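# Nerden

**Nerden** is a hand-held gripper kit made by Rustoner for teaching robots to pick things up. A person squeezes the gripper by hand while its camera records the view past the fingers, and the recordings are later used to train a robot arm. It was first sold in May as a follow-up to the Nina, a heavier model that many small labs loved in spite of its weight.

## Design

The kit holds 137 parts, most of them screws and spacers, and comes with 2 sets of soft fingers. Fingers can be swapped without tools, a lovely touch for anyone who has lost a hex key under a bench! A full battery lasts 60 minutes of recording, and the pack charges over the same cable that moves the files.

## Software

Recordings open in Nuvemmont, a free desktop program that trims clips and flags blurry ones. Early versions crashed on long sessions; release 5 fixed this and added a very welcome undo button.

## Use

The gripper's gray body takes up much of the camera's view, with the room spread out beyond it.
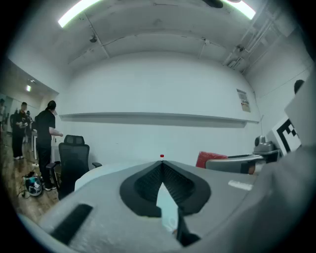
**Can the kit be used without a robot arm?**

Recording needs only the gripper and a computer; an arm comes in later, when a trained model is ready to be tried out.

Spare fingers are sold in pairs.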